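3.2 Floor surfaces and small debris

Floors with a mottled pattern in pale gray and beige are common in the homes covered by our survey, and they make loose dirt hard to judge by eye. Asabe Onyeka scored 30 floor areas before sweeping, using the Fasik scale, which runs from 0 to 100. Endang Ismail scored the same areas separately. The two scores differed by more than 13 points in only 2 areas, both of them on mottled floors.

Most of the disagreement concerned light-colored chips, which blend in with the pale streaks of the pattern. Dark specks were recorded more consistently. Objects left on the floor, such as a tool tray or a mug, were noted on the form but did not count toward the score. Edges were scored separately from open floor, as dirt along a wall or a metal strip calls for a different sweeping stroke. Views of one site are given in Figure 2.

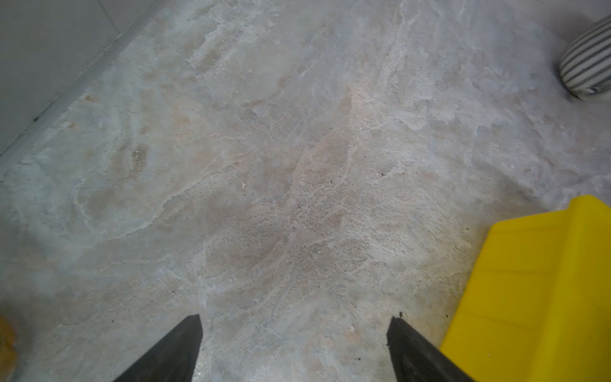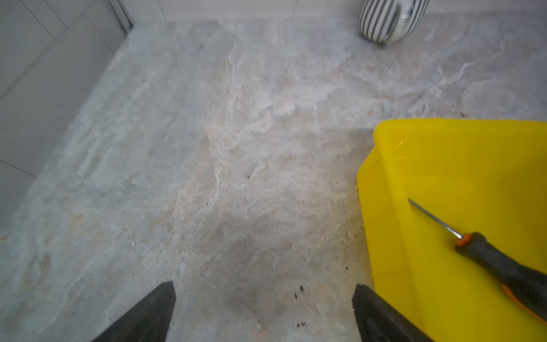
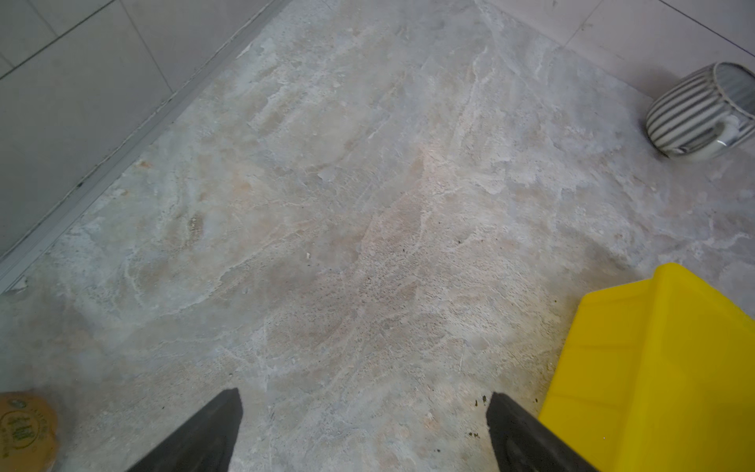

Figure 2. Mottled floor at one site. First: open floor with a white chip and dark specks. Second: dark specks near a yellow tray holding a screwdriver. Third: metal edging strip with dirt marks, and a mug on its side.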